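# Clekham wants small packers to rent a pair of arms

Pusik, a packaging automation startup based in Clekham, will begin leasing its two-armed carton folding kit in July. The pitch is familiar: flat blanks go in, made-up boxes come out, and your casual staff get moved to something less dull.

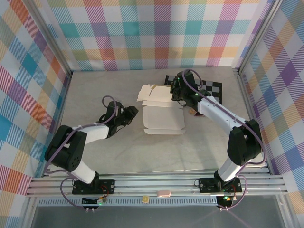
The lease is $391 a week on a 40-week minimum, with setup billed separately. Pusik wouldn't put a figure on setup. It also wouldn't give a cycle time, a failure rate or the name of a paying customer, which leaves a prospective buyer with a price and a promise.

"We're comfortable with where the folding is at," said Pusik founder Shivam Saxena. "Every site has its own blank, so we'd sooner quote after we've trained on yours."

That training is where the costs could creep. The demonstration rig has both arms on a single aluminium rail, working over one white cardboard blank laid open on a benchtop. It's a tidy arrangement. A packing shed with four carton sizes, a draughty roller door and board that curls in humid weather is a different proposition, and the standard lease covers one blank design. Additional designs are charged at $2000 each.

Styliani Ververidis runs dispatch at Mathur, a mail-order tea business that looked at the kit and has put off a decision. She said her team makes up cartons in the gaps between other jobs, so the labour saving was hard to find on paper.

"If it jams, I've still got to send someone over," she said. "I asked who pays for that and got a brochure."

Hondent, the distributor handling leases outside Clekham, said faults would be dealt with remotely during business hours — handy enough, unless you pack at night. On-site visits are extra after the first month.

Pusik said it has 11 kits ready for the first round. Saxena said trial results would be published once the early leases had bedded in, though he declined to say when. Anyone tempted before then should ask to bring a stack of their own cartons to the demo and watch a full shift of folding.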